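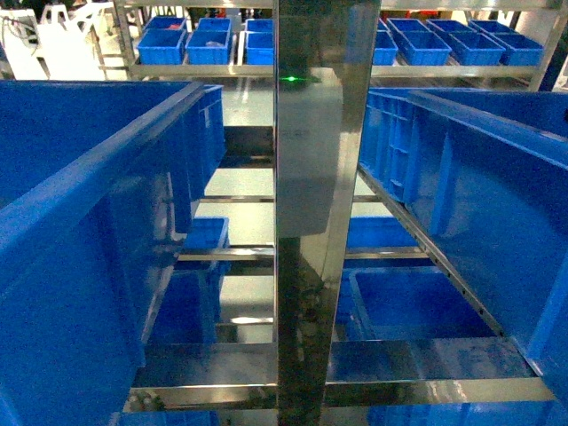 Blue bins on stainless-steel racking, with the large ones set at a tilt.

Plastic tableware is awkward to store. It weighs little, takes up a lot of air and slides when stacked in mixed sizes. Setia, a lending store that supplies dishes and lidded containers for school events and block parties, spent most of last winter rebuilding its back room around that problem.

The old system was closed cardboard cartons on deep shelves. Cartons hid their contents and softened at the corners, and each return meant lifting down two or three to find the right one. In March the store moved its whole stock, 1006 pieces at the last inventory, into 54 open plastic bins on steel racks.

Hinata Aoki, who planned the layout, rejected solid shelves early. A bin carries its own floor, so the rack only has to hold it up. Rails do that with less metal and leave fewer flat surfaces to wipe. Perforated rail also allows a level to be moved later without drilling.

Tilt was the harder decision. A bin set at an angle shows more of its contents to a person standing in front of it, but it holds less before pieces start sliding toward the low side. Aoki kept the steep positions for items that go out every week. Seasonal stock stays flat and is filled higher.

Contents are grouped by shape first and color second. Round dishes go with round dishes. Lids are kept apart from the pieces they fit, a rule that met some resistance from staff. A lid left on a dish traps moisture, and a stack of lidded dishes takes nearly twice the height of the same dishes nested. Pairs are made up on the sorting table when an order is packed, with the lid checked against the rim before both go in the bag.

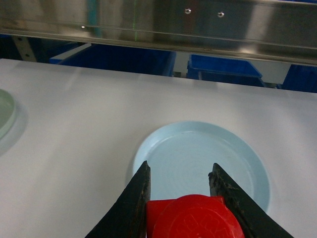
How should plastic lids be stored if they are kept apart from their dishes?
On edge, in a row, with the same diameter together. Lids stacked flat tend to stick, and the one needed is usually near the bottom.

The remaining trouble is labels. Printed ones peeled from the ribbed walls within a month, and the store now ties tags to the rims - slower to change, but still attached. Aoki wants to try a tag clipped to the rail itself, so that it stays put when a bin is taken down for washing.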